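Isolitz
Drama/Thriller, 133 min., with subtitles
Directed by Taras Dovhaniuk

Synopsis
A records clerk in a small industrial town is told to clear the basement of the closed Isolitz chemical works. In a box of shift logs he finds the names of workers who were on duty the night of a fire, and the list doesn't match the one read out at the inquiry. His older sister, who used to type letters for the plant manager, asks him to put the box back.

Review
Dovhaniuk's second feature is a slow film with a simple plot, and for most of its running time that works. The first hour stays almost entirely with the clerk, Hrytsenko, as he reads, copies and refiles. There is very little music. We hear the boiler, the stairs and the telephone upstairs that he isn't allowed to answer.

The best part is the middle section, when Hrytsenko starts visiting the families. He has 33 names and gets through five of them on screen. Each visit is handled differently. One widow talks for nearly ten minutes without a cut. Another family lets him in, feeds him and won't discuss the plant at all. The director trusts these scenes and doesn't use flashbacks to explain them.

The inquiry material is weaker. The lawyer Mevodov is written as a plain villain and gets two speeches that say what the rest of the film had already shown. A subplot with a local reporter starts late and is dropped before the last act. I would have cut it and given the time to the sister, who has the hardest decision in the story and too few scenes in which to make it.

The period detail is good without showing off. The offices look used, the coats look worn, and the town was clearly chosen with care. The camera mostly stays at desk height, so the few wide shots of the works have real size to them. The crowd scene at the gate used 400 extras, according to the program notes, and it is the only time the film raises its voice.

I saw it in October at the Hisville, in the smaller room, which seats 200 and was more than half full. The print was clean. The subtitles were easy to read, though a few of the handwritten log entries went by untranslated, and one of those matters later on.
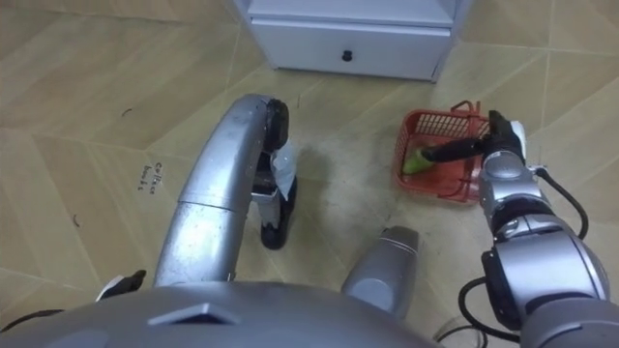
Do you need to know the history of the period to follow it?
The film gives you the date of the fire and the result of the inquiry in the opening titles, and everything else you need comes up in conversation.

The ending will divide people. Hrytsenko makes his choice about the box, and we don't find out what comes of it. I thought it was right for the character, but the couple next to me were annoyed and said so on the way out.

Suitable for older teenagers and adults. There is one short scene of burned bodies, seen from a distance, and some strong language during the inquiry.

Rating: four stars out of five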